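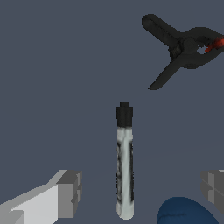
Prodromos Politis wrote to us after the first edition of this guide that the section on budget came too late, because his department had already ordered the arm when he reached it. We agree with him. For this reason planning is now Section 2, and installation follows it.

2. Planning and budget for the Herance picking cell

2.1 Before you ask for a quote

1. Write a list of the objects that the cell must pick. Include the small ones and the ones with difficult shape, for example a marker or a spring clamp. A list with only boxes will give you a gripper that is good only for boxes.

2. Measure each object at its narrowest side and at its widest side. Compare with the finger opening in the data sheet of the gripper.

3. Build the objects in the Favalholm simulator and run the picks there. The simulator license is ordered separately and can be bought before any hardware.

4. Keep the results. The supplier will ask for them when you discuss finger type.

Note: Different fingers can be ordered later, but the delivery is slower than for the first order. If you are not sure, ask for 2 sets in the same quote.

CAUTION: Do not choose the arm by its maximum payload only. The weight of the gripper must be subtracted first.

2.2 Mixed objects

Many users want one cell for many kinds of goods. It is possible, but it needs more test time, and test time is also a cost. In the simulator, start with few objects and large spaces between them. Then put a flat carton close to small items and let the arm come from above.
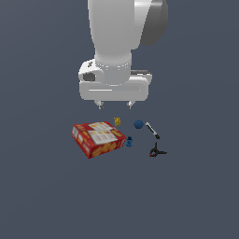 When the open fingers come down, check that they have free space on both sides of the object. If they touch the neighbor object in simulation, plan for narrower fingers or for a tray that keeps the goods apart. The tray is usually the cheaper choice.

2.3 Budget lines

Put these items in separate lines, so that your purchasing office can approve them one by one:

Arm and controller: see your quote
Gripper with standard fingers: 3,529
Favalholm license, one seat, one year: 672
Safety fence or scanner: see your quote
Training on site: up to 2 days

Prices are in euros, without tax and without transport. They are valid for orders placed through Deligiannis.

Note: The license does not renew by itself. Add it again to the budget of next year.

CAUTION: Do not remove the safety line to make the total smaller. The cell must not be started without a risk assessment.

2.4 Placing the order

1. Send the object list and the simulation results to Chrysanthi Balaskas at the Stolitby office.

2. Wait for the written confirmation of finger type before you sign.

3. Check that the floor plan in the quote is the same as your room, also the position of the doors.

Continue with Section 3, Unpacking.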